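Can a Robot Put the Toys Away Yet?

Ask any parent which chore they'd hand to a machine first and you'll hear it fast: picking up the little stuff off every flat surface in the house. It sounds like the easy one! For a robot, it's a monster.

Isamu Okabe has spent most of a year on it at Prullbridge, a small lab with big windows and a lot of toys. His team ran 232 tidying trials in March alone, and he talks about every one like a ball game he watched from the front row. "A disc lying flat is a mean little thing," he told me. "You and I slide it to the edge with a fingertip. The arm has to come straight down and get both fingers around it."

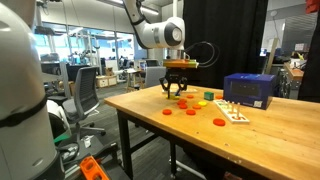

A two-finger gripper over the workbench at Prullbridge, with discs, a green cube and a peg board.

The job goes like this: find a piece, pick it up, carry it to the right spot and let go. Rings go over pegs, and that last part is where I found myself leaning forward in my chair (I may have cheered). In the best run so far, the system finished 61 out of 100 pieces with no help from a person.

My kid would beat that, on a good day and with a bribe. But the first version managed 13, and Okabe says most of the gain came from teaching the arm to try again after a miss, something it used to be terrible at.

Laundry is next on his list. He has already started saving odd socks.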